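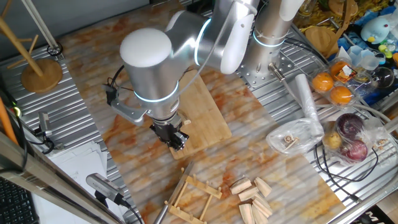 Board, dish rack, mug tree, wooden blocks. Oranges and onions on the right.

January, Flondov bench, started 14:15. Kinga Szekeres wants the kitchen layout settled before the Pesside people come by, so I have been given a marble countertop to look after. The marble is a printed sheet. It is very grand until the light hits it, and then every slot in the table shows through like ribs on a greyhound.

Things to sort out:
Produce stays bagged on the right until wanted. Onions and potato share a bag, oranges keep their clamshell. I've entered them in the Musodero inventory under "consumables," which is optimistic, as I was told not to eat any.
Dish rack needs a home. Every spot I try is the spot where somebody wants to put a board.
Blocks: leave them stacked or bag them. I don't care which. Kinga does.

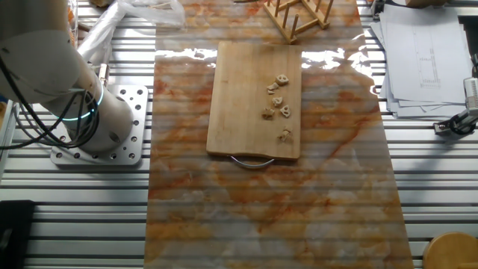 The glare is still my main complaint. I asked Coşkun for a matte sheet, item 1325 on the order list, and got back a thumbs-up and no sheet. Taping the corners keeps it from creeping but does nothing for the shine. Might try turning one of the lamps to the wall, if I can find which switch it answers to.

Also to decide: whether the board lies straight with the sheet or on a slant. Straight looks like a showroom. Slanted looks like my apartment. I vote straight, out of vanity.
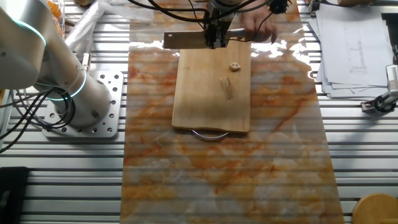
Cleaver over the board, two small pale pieces laid out on it.

Note for whoever sets up next: put the cleaver back in the drawer with its guard on. I looked for that guard for 15 minutes and it was in my coat.

Still open: matte sheet, rack, lamp switch.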